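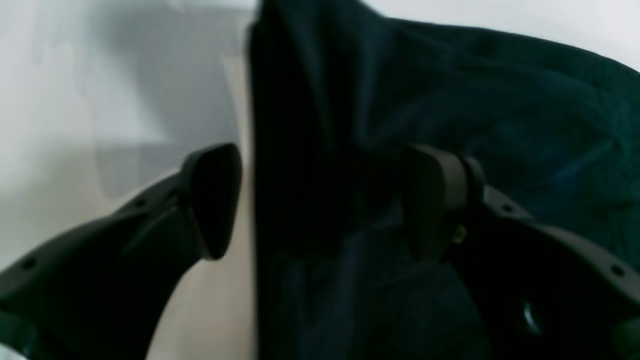 Ticket 602: gripper closes beside dark cloth, reports a grasp
Opened 2025-08-16
Status: open
Area: wrist camera / grasp point

Setup: home-built arm on the bench at Skultport, two-finger gripper, small camera at the wrist. Runico 2 on the control PC, Plornetti driver board for the fingers. The job is cloth pickup from a white tabletop.

Problem: with light or mid-tone cloth the arm finds the edge and lifts. With very dark cloth the grasp point lands to the left of the edge, on the bare table. The fingers close on nothing and the log still says "grasp ok". I have set the offset back to zero and it makes no difference.

Log, run 113:
edge found, confidence low
target set
fingers closed
grasp ok
lift
load: none

Tried so far:
- Recalibrated the camera to the wrist. No change.
- Swapped the finger pads left to right. No change.
- Exposure down from 200 to around half that. Edge confidence got worse.
- Turned the cloth so a fold faced the camera. It picked the fold as the edge.

The fingers are black too, so I wondered if the mask was taking in part of the right one when it is over the cloth. The finger mask file is from April, before I changed the bracket angle. I have not redrawn it.

Latest position before closing, same bench, cloth to the right:

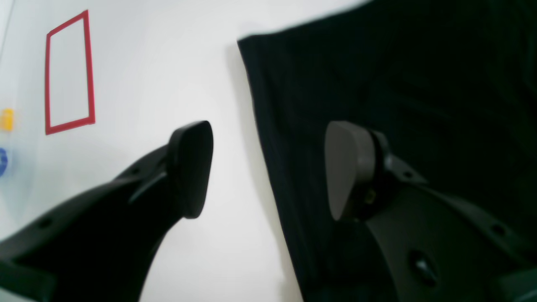 Yoon replied that the mask should come first, and that exposure was going the wrong way. On a white table the auto setting is driven by the table, so black cloth loses its folds and the edge goes soft where there is a shadow. Lock it higher, let the table blow out, and redraw the mask with the gripper fully open and again half closed. The "grasp ok" line is a separate fault: it only checks that the fingers stopped moving, so it needs a minimum gap.

Next: new mask, exposure locked at 200, repeat run 113. Gap check to go in its own ticket.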